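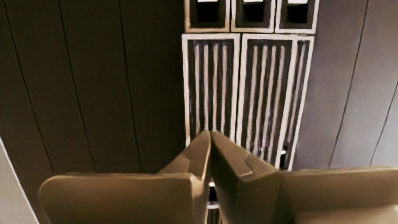
3 min read

Section 2: Setting up Tulo after a layoff notice

If your plant just got the news mine did, you've probably got Tulo on your phone and a letter in your hand. I helped 34 of us at Gureck get set up in June, so I'll go at the pace I wish I'd been given!

1. Open Tulo and tap Work Status. Pick "Notice received", even if you're still on shift (we all were).

2. Type in your last day exactly as the letter has it. Don't guess — the benefit clock runs off that date.

3. Add your unused vacation hours. Your last pay stub has them, usually near the bottom.

4. Choose up to three job types. I put packing, forklift and cold storage, and got a call from Jellholm before I'd finished my coffee.

Note: if you've been offered a transfer, leave the Transfer box blank until you've made up your mind. You can come back to it as often as you like.
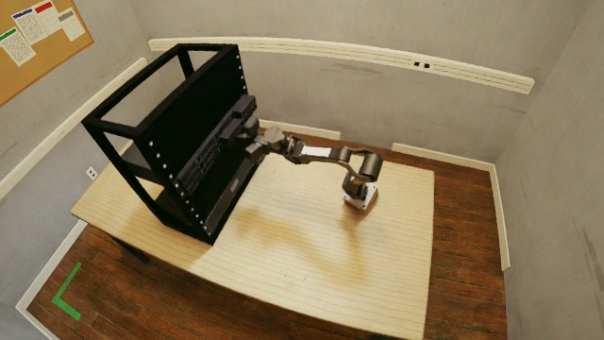
Hsin-yi Mak wrote in to say that her transfer offer to Mok came with two deadlines, one for the job and one for the moving money, and Tulo only reminded her of the first. So put the second one in yourself, under My Dates.

Caution: tapping Submit locks your last day. If it's wrong after that, you'll need a corrected letter from payroll, and ours took three weeks.

5. Check everything once more, tap Submit, and save the receipt to your phone.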